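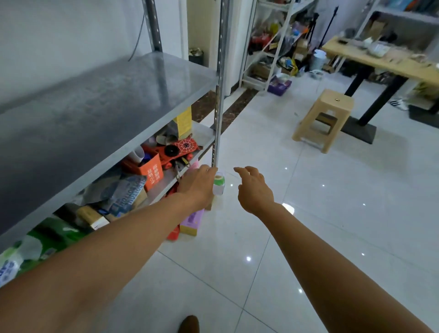 Damp in the utility room, or is it just condensation?

Posted by tarnside_meg
We moved into a 1930s semi in June and the back utility room has never felt dry. It's a single-skin extension with a white tiled floor and one small window that sticks. I keep the shelving in there, grey metal, and one of the things I leave on the floor is a little white tub with a green lid, down by the front upright. Everything I've stored in cardboard has gone soft at the bottom and the walls have a grey bloom up to knee height. The previous owners left a folder with a survey in it from a firm called Avitz, who said rising damp and quoted 2297 pounds for an injected course and replastering. They clearly never had it done. Before I ring anyone I'd like to know whether that sounds right or whether I should be looking at something cheaper first. The house is on a slight slope and the extension is at the low end.

Posted by old_lime
Was the survey free? If so I'd put it back in the folder. A firm that sells injection will find rising damp. Have a look outside first. What is the ground level like against the extension wall? If the path or the flower bed is higher than the floor inside, that is your answer and it costs you a spade.

Posted by tarnside_meg
I don't know if it was free. There's no invoice with it. Outside there's a concrete path all the way along and it's pretty much level with the bottom of the door.

Posted by old_lime
Level with the door sill means it's too high. You want the path well below the inside floor, two courses of brick if you can get it. Rain hits the concrete and splashes up the wall.

Posted by GCutler
Disagree that it's necessarily the path. Single skin, unheated, tiled floor, window that doesn't open. That's condensation until proved otherwise. Is there a tumble dryer in there? Do you dry washing in there?

Posted by tarnside_meg
Washing machine, no dryer. We do hang things on an airer in there when it's raining, so most of the time.

Posted by GCutler
There you go. Stop doing that for a fortnight and see what changes. Get a humidity meter, they're cheap. If it reads 79 per cent with the door shut you don't need a survey.

Posted by old_lime
Condensation doesn't stop at knee height though. A tide mark that low is ground water or splash.

Posted by GCutler
It can do. The bottom of the wall is the coldest part and it's behind things where the air doesn't move. I had the same in a garage. Mould up to the second shelf and clean above it.

Posted by Cremilda Brito
I've had this argument with my own builder. Tape a square of kitchen foil to the wall, low down, all four edges sealed, and leave it for a few days. Wet on the room side is condensation. Wet on the wall side is coming through the brick. Do the same on the floor, on a tile and if you can on a bit of bare grout. It isn't perfect but it costs nothing.

Posted by tarnside_meg
I can do that tonight. Does it matter that the wall is painted? It's some kind of masonry paint, quite thick, and it's coming off in flakes near the door.

Posted by Cremilda Brito
Stick it on a sound bit. The flaking is worth knowing about. If there's white fluffy stuff under the flakes, that's salts, and salts mean water has been moving through the wall at some point.

Posted by penfold_road
The paint is half the problem. Thick masonry paint on the inside of a single brick wall traps whatever gets in. We stripped ours back to brick, left it bare over the summer and put limewash on. Took forever. I used a stripper made by Enine and it was fine on the flat but useless in the joints, I ended up with a wire brush.

Posted by GCutler
Please don't go at old paint with a wire brush without checking it for lead first. And wear a proper mask.

Posted by penfold_road
The extension was 1980s so I wasn't worried, but fair point.

Posted by tarnside_meg
Foil update. Put three up on Monday. The one on the outside wall near the door is wet on both sides. The one on the wall that backs on to the kitchen is dry. The floor one is misted on top and dry underneath. There are salts under the flakes as well.

Posted by old_lime
Wet on the wall side by the door. Path.

Posted by GCutler
And wet on the room side. Airer.

Posted by Cremilda Brito
It can be both. Dry under the floor one is good news, as I'd have been more worried about the slab. I would deal with the window and the washing first, that's quick, and then get a price for cutting a channel along the path and filling it with gravel. I wouldn't pay for injection.

Posted by Cempaka Wattimena
I had a gravel channel done along a wall like yours. 500 pounds including taking the concrete away, two men, one day. Ask them to go down to below your floor level and make sure it drains somewhere. Ours had nowhere to go at first and it just held water against the wall, which was worse than before, so they had to come back and put a pipe in. As yours is at the low end of the slope I'd ask about that before they start.

Posted by old_lime
Good advice. A channel with no outlet is a pond.

Posted by tarnside_meg
Thanks all. Window first then. It's been painted shut on one side so I'll have a go with a scraper. Does anyone rate those small extractor fans with a humidity sensor? I've seen an Adlow one and a Jurčo one and can't see much difference apart from the price.

Posted by GCutler
I've got the Adlow. Noisy at night but it comes on when it should. Fit it high up and leave a gap under the door for air to come in.

Posted by penfold_road
Mine's a 30 watt thing off a market stall, no sensor, on a timer. Does the job. And swap the cardboard for plastic boxes in the meantime, whatever the cause is.

Posted by tarnside_meg
Boxes already ordered. I'll come back when I've had a price for the path.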